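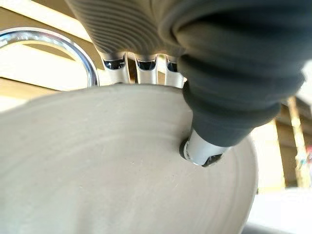
The letter about the piano came in February, on a morning when Jana Strobel had already burnt the toast and was thinking of going back to bed. It was from a solicitor in Dunwood, a town she had visited twice as a child and remembered mainly for its rain, and it told her that her great-aunt Hedy had left her one upright piano by Lindemann, to be collected at her own expense before the end of the month.

Jana didn't play. She had been sent for lessons at the age of eight and had given them up by the summer, to the relief of everybody in the building. But she had loved Hedy, in the way you love an old woman who lets you eat sugared almonds before supper and asks you serious questions about your opinions, and she couldn't bear to think of the piano going to the tip. So she telephoned her brother, who said no, and then she telephoned him again after he had eaten, and he said he supposed he could borrow the van.

It was 168 miles to Dunwood and Matthias talked for most of them. He had views on pianos. A piano, he said, was the one present you couldn't hide in a cupboard when you'd gone off it. He had once helped a friend carry one up to a third floor, and the friendship had never been quite the same, and did she know what they weighed? She didn't, and she wished he wouldn't tell her, but he told her anyway, and by the time they stopped for tea and a shared cheese roll she was half inclined to turn round and go home.

Hedy's house stood at the end of Hestus Lane, with the curtains drawn and the little iron gate tied up with string exactly as it had always been. A neighbour let them in. She was a tall woman in a man's overcoat, and she stayed in the hall the whole time with her hands in the pockets, as though somebody had asked her to keep an eye on things but hadn't said which things.

"She played it every evening," the neighbour said. "Six o'clock. You could set the potatoes on by it."

"What did she play?" asked Jana.

"Well, the same one. It was always the same one."

The piano was in the back room, under a green cloth with a fringe. It was smaller than Jana had remembered and a good deal more scratched, with brass candle holders that swung out on little arms, and when she lifted the lid there was that smell, felt and dust and something like old pencils, and she was eight again and had been asked what she thought about the moon. She had to look out of the window for a minute. Matthias, who could be kind when he noticed, went and examined the skirting board.

Inside the stool, beneath some knitting patterns and a tin of lozenges, there was one sheet of music. It had been folded and unfolded so often that it had come into four pieces, and someone had mended it with brown tape and then mended the tape. The title at the top was "Lendura", with no composer's name, and it was written out by hand in blue ink. It was only two pages long. Jana held it up to show the neighbour, who shrugged inside her overcoat.

"I couldn't say. I only know how it goes," she said, and then, rather to everybody's surprise, her own included, she hummed it.

It was a slow tune, a bit like a waltz that had stopped to think. It went up where you expected it to come down, and there was a place near the end where it seemed to have finished and then carried on after all, just for a bar or two, like a guest who has said goodbye and remembered something on the doorstep. The neighbour hummed it right the way through without taking her hands out of her pockets. When she had done she said she'd put the kettle on, if they didn't mind the water, and went off down the passage blowing her nose.

They got the piano into the van a little after four, with the help of two lads from across the lane and a good deal of language from Matthias. The neighbour stood at the gate and wouldn't take the lozenge tin, though Jana offered it, but she did take the green cloth. She folded it over her arm very carefully, fringe inwards.

"Will you have somebody play it?" she asked.

Jana said that she would. She said it without thinking, the way you do on a doorstep, and then she thought of it all the way home in the dark, with the strings giving a faint hum behind her at every bump – and there were nearly 1000 bumps, according to Matthias, who held the council responsible for each of them.

The tuner came the following week and tutted. It was past getting up to proper pitch, he said, but he could make it agree with itself, and she said that would do nicely. After he had gone she made a pot of tea and let it get cold. She propped the mended sheet against the stand. She found middle C, which was the only one she was sure of, and counted up from it with her finger to the first of the blue notes, and looked at the clock. It was ten to six, so she waited.

Back to top | Contact the editors | © The authors. Stories may not be reprinted without permission.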